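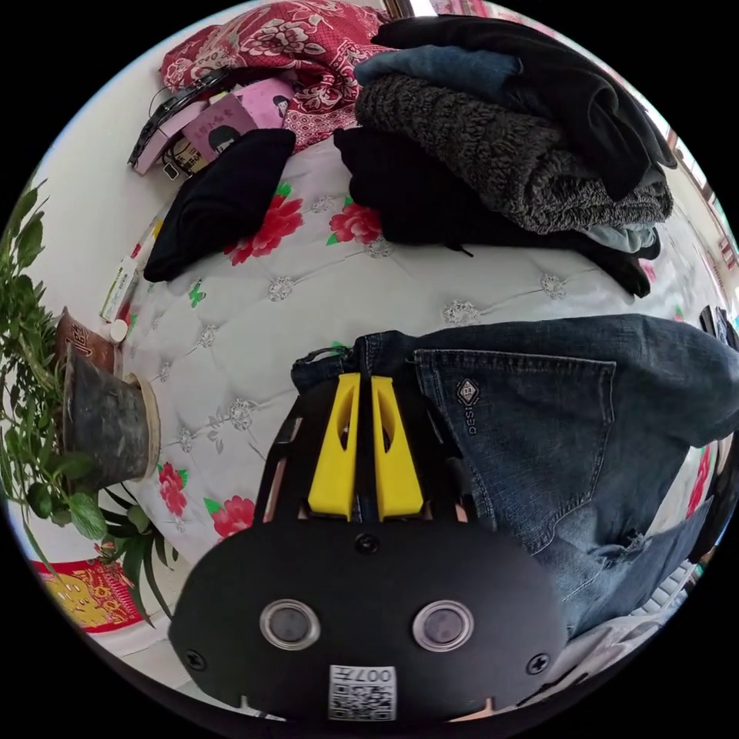
## Labelling a whole apartment before storage: how fussy should I be?

**box_142**

I'm putting everything into an Omov locker in December while my building gets new pipes. Last time I wrote "misc" on every carton, which was accurate and no help at all. I'd like a system this time, preferably one I'll still understand when I'm tired and looking for a kettle.

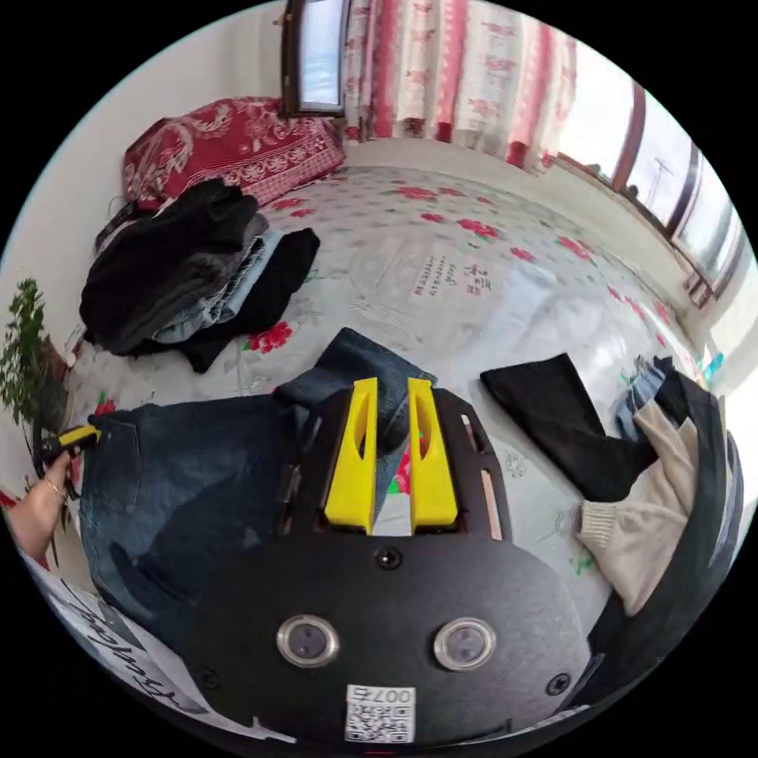

I've got 55 boxes and one colour of marker. Is it worth numbering things, or do I just write the room on the side and hope?

**stolten_st_left**

Room and hope. I've moved four times and still own most of my spoons.

**greycardigan**

Number them. Keep a list on paper as well as on your phone, and put clothes in last so you can get at them first. Mine go in whatever bag is handy.

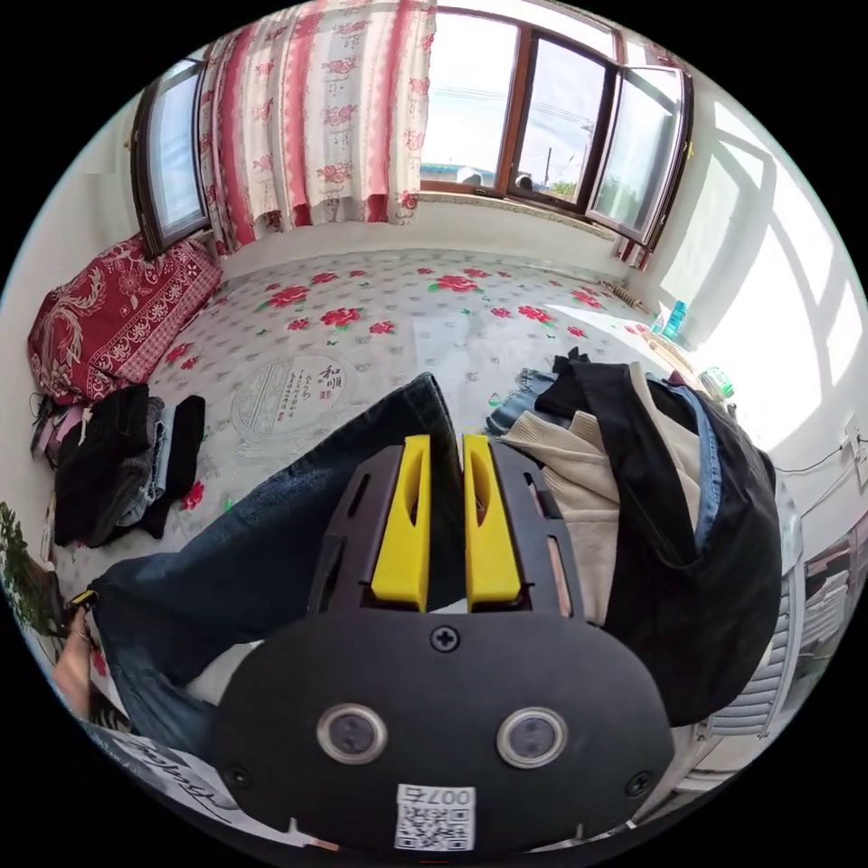
*Jeans, bag, cream knit sweater.*

**iltov_user**

Skip the marker. I bought a roll of 50 labels and used the Iltov app, and then spent an evening cataloguing extension cords, so budget your time. A small white sticker with a QR code and a short number does the job.
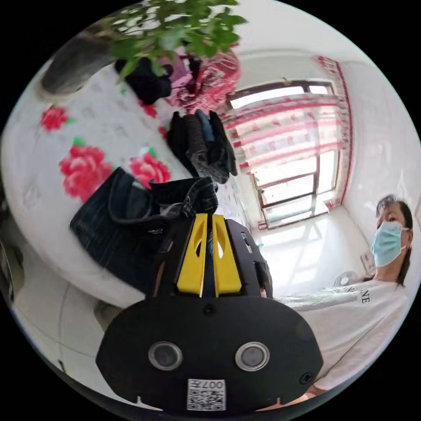
Storage lockers are dim, and you'll be reading sideways over a mattress. Label two sides of each box and leave the lid alone, as it'll be under another box. If a sticker ends up upside down, like the 007 one there, leave it. The code still scans. The one on my toaster has been that way since Wegener Road.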